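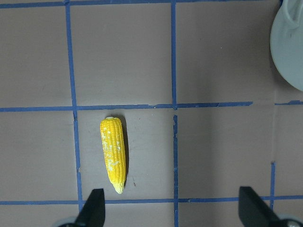 Jahangir Weerasinghe would like to know why we are still talking about a second arm when the first one, by his reckoning, has yet to earn its floor space. He put it more politely in his note, but that was the gist, and he asked that it go in the newsletter before the November budget is settled. I have some sympathy.

The quote from Bralier came in last month. It covers the arm, the controller, a teach pendant and two days of training at their place. It leaves out the gripper, the bench, the safety assessment, delivery beyond the loading door, and anything at all to do with cables. I rang to ask about the cables and was told customers normally sort those out themselves. Anyone who has looked at the floor beside a robot bench will have a view on that.

Fomau's quote is lower on the first page and higher by the last. They want £158 a month for the software, and the first year has to be paid in advance. After that the price is "subject to review". I have asked twice what a review involves and have had a brochure back both times.

Then there is the matter of what the thing would be for. The Wanigasekara proposal talks about kitchen handling and mixed produce. The work at hand is a piece of corn, a pot and a table marked out in squares with blue tape. I have no quarrel with starting small, and the tape is the cheapest item in the whole plan. My quarrel is with a spending request that goes from one ear of corn to mixed produce in a single paragraph, with no stage in between where anybody has to show us a number.

Zeeshan Magsi disagrees with me on this and I said I would put his side. He thinks a second arm is worth having for the hours alone, as every change of task on a shared bench means the other job stops. He also says fingers, mounts and leads can be shared if both arms come from the same maker. Fair enough, but I would like to see a month of bench bookings first. If the bench is full, the bookings will show it, and if it is idle on a Friday afternoon we should know that before signing for another.

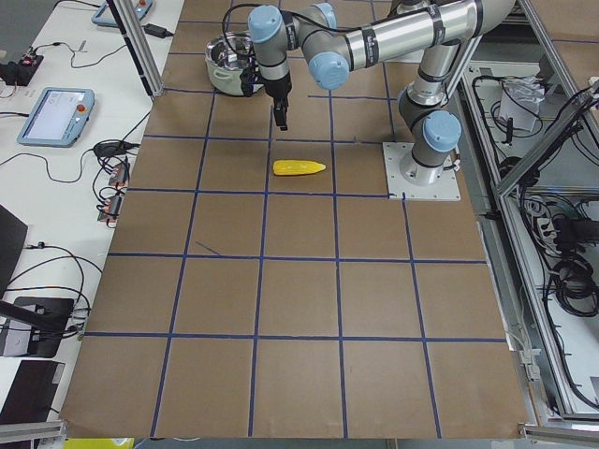 What we are asking for before any order

Whoever puts the request forward needs to send in the following, on paper, with names against it.

One price for everything. That means arm, gripper, frame, mounting plate, cables, power and the assessment, from each supplier, on one sheet. Bralier have agreed to requote on this basis. Fomau are thinking about it.

Spares. Replacement gripper fingers are £40 a pair from Brollora, who could not tell me how long a pair lasts. Please put down a figure for the year and say where it came from.

Floor space. Measure with the rails and the side shelves in place, and leave room for a person to get round the back. The plan we were shown has the arm and the table on it and nothing else.

A trial. 21 working days on the present bench, one task, with every attempt written down, including the ones that went wrong. I have put £800 aside for this and it can be spent on materials or on somebody's time. It can't go towards a deposit.

Running costs for year two. Neither quote has any.

Replies to me by the last Friday of the month, please. Jahangir has asked to see them as well, so send two copies.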